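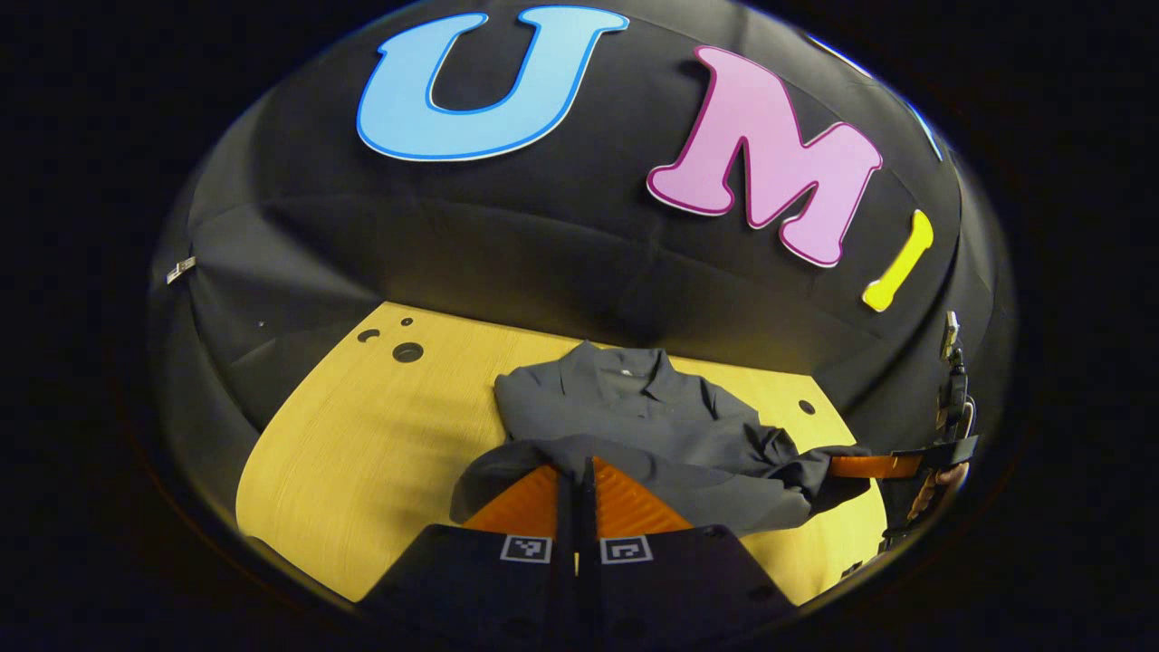

4. Shirts with collars

Sections 2 and 3 dealt with towels and T-shirts, which are rectangles and near-rectangles and put up very little fight. A collared shirt has a stiff end, a floppy end, two sleeves with opinions and a row of buttons that would like to be somewhere else. Allow more time. Allow more table, too.

This section covers polo shirts, rugby shirts and ordinary button-fronted shirts, with long or short sleeves. Dress shirts with a starched front are in Section 6, along with other things you should probably hang up.

4.1 Before you start

You will need:

One clean, fully dry shirt
The Didico folding board (part 2374)
The tabletop, set up as in Section 1, with the cloth backdrop hung behind it
Both hands

Check that the tabletop is clean. Wipe it with a damp cloth and let it dry. A light wooden surface hides crumbs until the moment you lift a dark shirt off it, whereupon you find them all on the back of the shirt.

Check the backdrop as well. The cloth should reach down to the far edge of the table without lying on it in a heap. Creases in the cloth make no difference to the folding and we have given up ironing ours. Letters or other cut-outs may be fixed to it as you please, as long as they stay put when the table is knocked. Press each one before you begin. Large letters come down slowly and then all at once, and always on to a finished pile.

Caution: Do not push pins through the backdrop from the front while there is a shirt on the table. If you must re-pin a letter or a label, clear the table first and count the pins back into the tin.

Note: Dark cloth sheds when new. Shake it out of doors once before hanging it, upwind of anybody you like.

4.2 Laying out the shirt

1. Undo the top button. If the shirt came off over somebody's head with the other buttons done up, leave those as they are.

2. Empty the breast pocket, if there is one. The wash will already have dealt with any paper.

3. Hold the shirt by the shoulders and shake it twice. Once is rarely enough and three times is showing off.

4. Lay it on the table, front upwards, with the collar towards the backdrop and the hem towards you. It will land rumpled. This is normal and no reflection on your shaking.

5. Find both sleeves. One is usually out to the side, twisted, and can be pulled straight by the cuff. The other is usually underneath. Lift the side seam and draw it out gently. Do not go in after it from the neck.

6. Pull the hem towards you until the body of the shirt lies flat. If the hem hangs over the near edge of the table, slide the whole shirt back towards the cloth. A hanging hem drags the rest of the shirt after it a little at a time, and you will spend the next few minutes straightening something that is leaving.

7. Smooth from the middle outwards with flat palms. Work down from the collar to the hem. Smoothing from the hem upwards sends every wrinkle to the neck, where they will be seen.

8. Do up the top button again if it is a button-fronted shirt. On a polo shirt, suit yourself.

Note: If your tabletop has holes drilled in it, keep buttons clear of them. A button that drops into a hole will hold on with a strength out of all proportion to its size. Lift the shirt straight up to free it. Pulling sideways is how buttons leave home, and a packet of replacements (part 1898) is an extra.

4.3 Setting the collar

The collar decides what the whole shirt looks like on the shelf. It also springs back up the moment you turn away.

1. Stand the collar up all the way round.

2. Fold it down along its own crease, starting at the back of the neck and working round to each point. If there is no crease, the shirt has been slept in or tumble-dried for too long. Make a crease with the side of your thumb.

3. Line up the two points by eye. They should sit level. If one is lower than the other, check the buttons before blaming the collar; nine times out of ten the shirt is done up one out.

4. Leave the collar alone. Further adjustment makes it worse from this point onwards.

4.4 Folding

The board goes on the back of the shirt, so the shirt must now be turned over, and a certain amount of the work in 4.2 will be undone. We have tried to find a way round this and have not.

1. Take hold of the shirt at one shoulder and at the hem on the same side. Turn it over in a single movement, like a page. The collar stays towards the backdrop.

2. Smooth it again. Be brief.

3. Place the board on the upper back, with its short edge just below the collar and its middle in line with the middle of the collar.

4. Fold the left side of the shirt over the board. The sleeve will come with it and stick out to the right.

5. Short sleeve: fold it back on itself so that it does not pass the edge of the board. Long sleeve: fold it down at the shoulder so that it lies along the board with its cuff towards you. A long sleeve may need a second fold. Make the second fold at the elbow, or where you would expect an elbow to be.

6. Repeat on the right.

7. Check that the shirt is now the same width from top to bottom. A shirt that is wider at the hem has been folded on a slant. Open the wide side and do it again. You can leave it, of course, but it will be the one at the top of the pile.

8. Fold the hem up by a third of the length.

9. Fold again, so that the hem comes to just under the collar.

10. Hold the folded shirt together, slide the board out through the neck end, and turn the shirt over on to its back.

The collar should be facing up and the front should be smooth. If there is a logo or badge on the chest, it ought to be in plain view. If it has vanished into a side fold, the board was off-centre at step 3. Nothing in later steps will bring it back.

Caution: The board has square corners. Slide it out; do not whip it out. This applies particularly to knitted shirts and to people standing near the end of the table.

4.5 Folding without the board

Some users lose the board. It is flat, it is thin and it slips down behind furniture. Until it comes back, a large magazine will do for adult sizes. A cereal packet, flattened, will do for a child's shirt. Follow 4.4 exactly as if you had the proper part.

Folding with nothing at all is possible. Use the width of the collar plus a hand's breadth each side as your guide, and do not compare the results with each other.

4.6 Stacking

1. Stack shirts with the collars at alternate ends. A stack with all its collars at one end leans, then slides, and it generally waits until you have left the room.

2. Stop at 7 shirts. The shelf in the Macedo cupboard will take more, but the bottom shirt will look as though it has been sat on.

3. Carry the stack flat, with one hand beneath and one on top. Do not hold it against your chest with your chin. Everyone does, and this manual asks you not to.

4. Leave the tabletop clear when you finish. A single shirt left in the middle of it will have been joined by four others before Sunday, and then you own a table with a heap on it.

4.7 If something goes wrong

The shirt will not lie flat.
It is damp, or there is still a sleeve underneath. Feel for the sleeve first.

One sleeve is inside out.
Reach in from the cuff, take hold of the seam and pull. Reaching in from the neck also works but you will need to start again from 4.2.

The shirt slides off the near edge.
It was laid too close to you. Move it back. If it slides again, check that the table is level (Section 1, step 5, the one with the folded beer mat).

The collar points curl upwards.
Press them for a moment under something heavy and flat. This manual is neither.

There is a line across the chest after unfolding.
The hem was folded up too far at 4.4, step 8, or the shirt has been at the bottom of the stack since April. Hang it in the bathroom while somebody has a shower.

The folded shirt is neat but nothing like the size of the others.
Check whose it is.

A letter has fallen off the backdrop.
Put the shirt somewhere safe, clear the table and see Section 1, step 9. If the fixing on the back has gone fluffy, wash it with a drop of soap and let it dry before trying again.

For trousers, go to Section 5. For fitted sheets, go to Section 7, and take somebody with you.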